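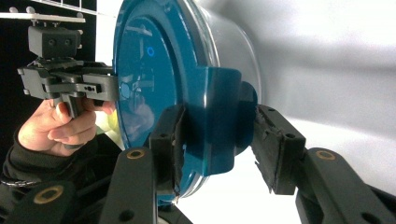
Blue lid, teal tab, two grippers on it.

Forum: Handling and Grippers > Standards and good practice
Thread: Lid rules for hand-held gripper work, does anyone believe these?

stindby_mo
Posted 2020-08-05

We've been handed a draft of house rules for recording two-handed lid tasks with hand-held grippers. It came over from the Staltside site and we're expected to sign up to it by the end of August. Most of it reads as if it was written at a desk. The parts I'm stuck on:

Rule 3. Both grippers must be closed on the object before either one applies any turn or pull.
Rule 4. Pads to be replaced every 1000 grasps.
Rule 6. No contact with tabs, handles or spouts unless the task sheet names them.
Rule 9. A take is thrown out if the operator's hand comes into view of the other gripper's camera.

Rule 9 would bin half of what we do. Look at the picture at the top. There's a hand on the grey gripper, plain as day, and you can't work two grippers on one tub without that happening. What are other people doing?

harrow_bench
Reply

Rule 9 is daft. If both tools are on the same lid, each camera is going to see the other tool and whoever is holding it. I'd strike it out and write "face and badge out of view" if what they care about is privacy. If it's something else they should say what.

Cherry Mae Cruzado
Reply

I'll stick up for part of this, as I had a hand in an earlier version at Hukach. Rule 9 started out as "bare skin between the jaws and the object", in other words don't steady the thing with your fingers and then pretend the gripper did it. Someone has shortened it and lost the meaning. Ask for the long wording back. A hand round the grip of the tool was never the problem.

stindby_mo
Reply

That makes far more sense. Why does nobody keep the old wording next to the new one?

kettleside
Reply

Rule 4 is the one I'd fight. Where does 1000 come from? We logged pad wear on one pair for a while and the padding was fraying at 205 grasps on hard rims. On soft bags it looked new for ages. A round number that ignores what you're gripping isn't a standard, it's a guess with a number on it.

The left black pad in that picture has a worn, slightly frayed edge, by the way. Would that pass or fail? The rule can't tell me, because it never mentions looking at the pad.

harrow_bench
Reply

It'd pass if the counter says 700. That's what's wrong with counters.

Cherry Mae Cruzado
Reply

Disagree. Inspection sounds sensible until you have three shifts inspecting three different ways. One person's "bit fluffy" is another person's "bin it". A fixed count is crude but you can audit it. I'd have both: look at the pads every 40 takes and swap at a fixed count whatever they look like.

kettleside
Reply

Fine, but then pick the count from wear on the actual objects. And print a photo of a pad that fails and tape it to the bench. I'm not signing anything that says "excessive wear" and leaves it there.

tiongson_b
Reply

Can we talk about Rule 6? I think it's the only good one. The tab on a lid is the easy place to grab, so people grab it every time, and you end up with a pile of takes that teach nothing about lids without tabs. In the picture the right-hand pad is on the back of the tab as well as the rim behind it. Under Rule 6 as drafted that's a fail unless the sheet says so.

stindby_mo
Reply

And under common sense it's a decent hold. It's got rim and tab together. I'm not throwing that out over the word "contact".

tiongson_b
Reply

Then write "sole contact". But if you leave it to common sense you'll get tabs all day long. I've sat through the reviews.

harrow_bench
Reply

My doubt about Rule 3 is how anyone checks it. From one still you can see the grey jaw touching the lid on one side and the black pads on it from the other. You can't see how hard, or who got there first. So a reviewer has to step through the whole take. Has anyone costed that? We have 7 people reviewing and they skim.

Cherry Mae Cruzado
Reply

You sample. Nobody steps through everything, and the rule doesn't ask you to.

harrow_bench
Reply

The draft says "all takes". Second page, under Checks.

Cherry Mae Cruzado
Reply

Then that's wrong too and I'd send it back.

stindby_mo
Reply

Right, I'm sending back 4, 9 and the Checks paragraph, with "sole contact" for 6. I'll leave 3 alone for now, though I'd still like to hear from anyone who has enforced it for longer than a fortnight. Staltside will say it's too late to change. They said that last time.

kettleside
Reply

Ask them for the wear figures behind the 1000 while you're at it. I'd like to see those.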